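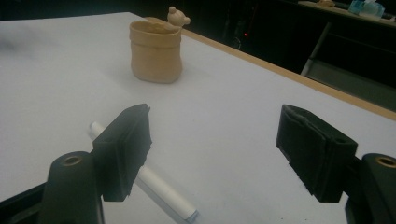

Rekine hand-held gripper kit – replacement finger pads

Estrella
Our department is considering two kits from Vutville. May I ask how members find the finger pads in daily use?

Hauke Sauerland
We have used 6 kits since May. The grip on small clay pots is satisfactory. The pads fray at the edges, however, and replacements cost 179 a set. I cannot recommend the kit at that price.

Jhun Bañez
I must disagree with Mr Sauerland. Our pads were changed after 700 picks and the worn set still held a marker pen securely. Frayed edges are a matter of appearance.

Hauke Sauerland
On flat objects, perhaps. On uneven walls we recorded slips.

Estrella
Thank you both. I shall request one kit on trial – with a spare set of pads.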